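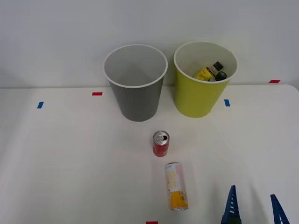

# What Does a Football Referee Do?

Have you ever watched a game and wondered about the grown-up with the whistle? Well, that's the referee, and what a busy job it is!
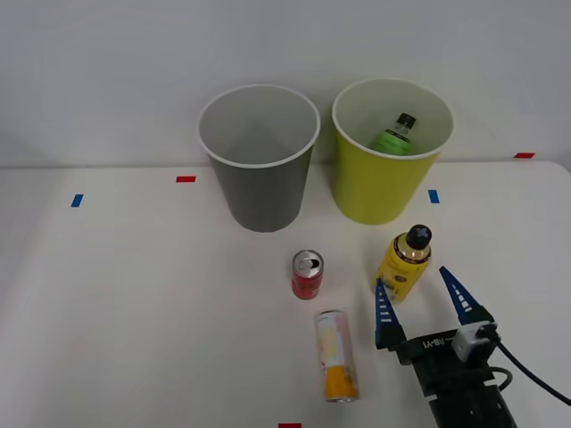
*By Freya Tindall*

The referee makes sure everybody plays by the rules, and there are quite a few of those (17 main ones, called the Laws of the Game!). If a player trips someone, the whistle blows and the other team gets a free kick. A yellow card is a warning. A red card means off you go, I'm afraid, even if you're the team's favourite player.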